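3.2 Equipment Planning and Cost Allocation

Planning for the Lernadstead teaching laboratory began in July, when the existing benches were surveyed for robot access. The budget was divided between the arm, the gripper, and bench fittings, with 15 percent held back for spare finger pads and calibration. Quotations were requested from Vorkix and Thakur on identical terms. Both suppliers were asked to price a service agreement separately, as earlier purchases had hidden this cost in the unit price. 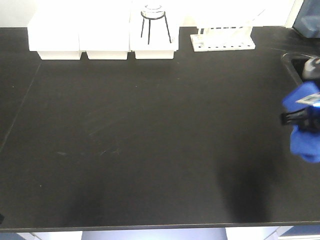
Figure 3. Black benchtop with a test tube rack, a tripod stand holding a glass dish or beaker, and the blue-fingered gripper at right.

Glassware and racks already owned by the laboratory were excluded from the purchase list. The decision lowered the initial outlay but placed a limit on gripper selection – the fingers had to handle clear glass and thin plastic without a tool change. Tomar and Noonan prepared a replacement schedule covering 6 years, under which finger pads are charged to consumables and the arm to capital equipment.

Installation was budgeted at 30 staff hours, excluding safety training. Any overrun is to be met from the reserve, subject to written approval by the laboratory manager.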